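Moving a Jewelry Sorting Station to Gripper Work

79 shares | 9 comments

This page covers the changeover of one sorting station at the Iltdale returns room from bare-hand picking to hand-held grippers. The grip records are used to set up the Plurkex sorting arm, due in June. Sorters stay on the station and take over handling of rejects.

1. Set out the lot

Use an open carton. Keep long bead strands apart from one another where possible. A tangled heap counts as one item until a sorter has separated it by hand.

2. Approach with the fingers open

Bring the gripper in over the near side of the carton, one finger to each side of the target. Close on the strap of a watch, never on the face. For a bangle, take the rim at one point. Round-bead bracelets roll under the pads, so close slowly and lift straight up.

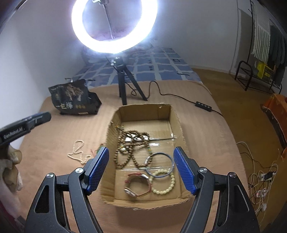
3. Log the pick

Enter item type, grip point and result. "Dropped" and "missed" are separate codes. The first run at Iltdale logged 1,754 picks against a target of 3,000, and necklaces accounted for most of the shortfall.

4. Adjust the shift

Gripper work loads the wrist differently from hand picking. Rotate sorters between gripping and logging. Piece rates do not apply during recording; Oprea contracts must be amended to hourly pay before the first shift.

Comments (9) | Share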